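Hollmann Patrol Boots, two months in

I've been a special constable for five years now and in that time I've got through four pairs of boots, so when the Hollmann Patrol came up on our uniform forum with a decent discount I thought, go on then, one more try. I paid for them myself and they've done two months of Friday-style late shifts (the sort where you finish at four and can't remember sitting down), plus one very long day stood on a cordon by the bus station in April.

First thing to say is that they're comfy straight out of the box. My old Isecks took weeks to stop chewing my heels and I had plasters in every pocket of my kit bag. With these I wore them round the house for an evening, hoovered in them, felt a bit daft, and then took them straight out on shift. No blisters! I've got wide feet too, which most boot makers seem to treat as a personal failing. Go up half a size if you wear thick socks, because the tongue is padded and it does eat into the room on top.

The side zip is the bit I was worried about. I've had a zip go on me halfway up a stairwell and spent the rest of the night with a boot held shut by tape. So far this one runs smoothly, and there's a little popper tab at the top that keeps the pull from flapping about. It does pick up grit, so I give it a going over with an old toothbrush when I get in. The laces I swapped on day one. They're round and shiny and come undone if you so much as look at them, and you really don't want to be crouching down in the road outside a nightclub at chucking-out time.

Grip is good on wet pavement and fine on grass. Less good on the tiled floor in our custody suite, where they squeak like mad. Carola Janssen, who I'm usually crewed with, says she can hear me coming from the far end of the corridor and has started humming along. Going up and down ladders or over garden fences they're light enough that I don't feel as if I'm dragging breeze blocks, although the toe has scuffed already and polish only hides so much of it.

Are they waterproof? Mostly. Ordinary rain, yes, no bother at all. On the cordon it came down sideways for hours and by the end my left sock was damp round the ankle, I think where the zip stops. My right foot stayed dry, so make of that what you will. They take ages to dry out as well. Stuff them with newspaper and leave them somewhere airy, and don't do what I did and stick them by the radiator, as the insole curled up at the edges and I had to buy new ones.

Price-wise they were 40 quid less than the pair most of my shift wear, and I can't say I've missed whatever the extra money gets you. If you're full time and out in all weathers I'd maybe spend more and get something with no zip at all. For a special, or a PCSO on mostly dry days, or anyone doing event security, I'd happily point you at these.

Four out of five from me. It would've been four and a half with proper laces in the box. I'll add a bit at the bottom when they've had a winter, and if anyone's had the soles redone on a pair of Hollmanns let me know in the comments what it cost, as the cobbler near me just sucked his teeth.
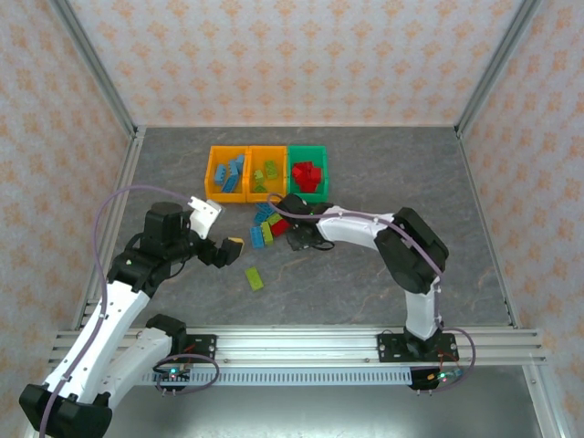 Blue bricks and a yellow-orange bin, one of three in a row.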